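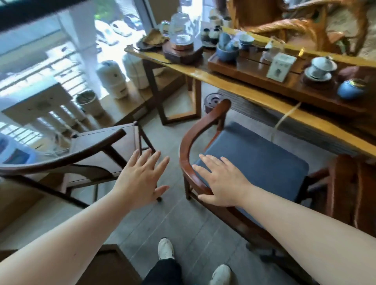

Figure 1. The tea table and armchairs, with one hand resting on the blue seat cushion.

Student Project Report: Automation and Daily Work in a Tea Showroom
By Jonalyn Lumbao and Alfredo Yap
16 July 2018
Filed under: Student Work, Jobs and Technology

We wanted to know what happens to people's jobs when a small workplace brings in automation. Most of what we read in class was about car plants and warehouses. We chose Prakbridge, a firm that sells tea and wooden furniture from one showroom, because Jonalyn's aunt used to work there and the manager agreed to let us visit.

Background

In January the showroom started using a system called Kitura. It takes orders, keeps track of stock, and prints a list of tasks for each shift. Later a pair of floor-cleaning machines was added, supplied by Oditz. Before that, the staff did the floors by hand at closing time and kept the stock count in a notebook.

The showroom has five employees. Nobody lost a job when the system came in, but the hours were changed. The manager told us the setup cost was $2,875, not including the cleaning machines, which are leased.

What we did

We made two visits and talked with every employee. We also sat through an opening shift and wrote down which tasks came from the printed list and which did not.

What changed

The stock count is the biggest change. It used to take up most of one evening a week. Now a worker scans boxes as they come in and the system does the rest. The person who kept the notebook said she does not miss it, but she also said she used to know what was on the shelves without looking and now she has to check the screen.

Cleaning changed less than we expected. The machines do well on open tile. They do badly around furniture legs, mats, and cables, so before each run somebody has to move the chairs and pick things up. Afterward somebody has to put the chairs back at the table. The wooden armchairs with round backs take two hands, and the staff do not like to drag them. One worker said closing used to be mopping and now it is moving furniture.

Tea service has not been automated. Workers still heat the water, set out the tray, and wash the cups. The manager looked at a dispenser made by Policarpio and decided against it. Customers sit down to watch the tea being made, and many of them ask about the table while they wait.

What the workers think

Opinions were mixed. The younger workers liked having a list because there were fewer arguments over who does what. The oldest worker said the list leaves things out. It says "prepare table," and it does not say to check the cushion on the chair or wipe the slats of the tray. He does those things anyway, and they are not counted in his shift time. We think this is a real problem. The manager said tasks can be added to the list, but only she has the password.

Limits of this project

We visited one workplace, and the manager was in the room for part of the interviews. We have no time records from before January, so all statements about how long things used to take are from memory. Alfredo's notes from the second visit are in the appendix, along with our questions.

Contact the project page editors | Copyright 2018, the authors | Back to top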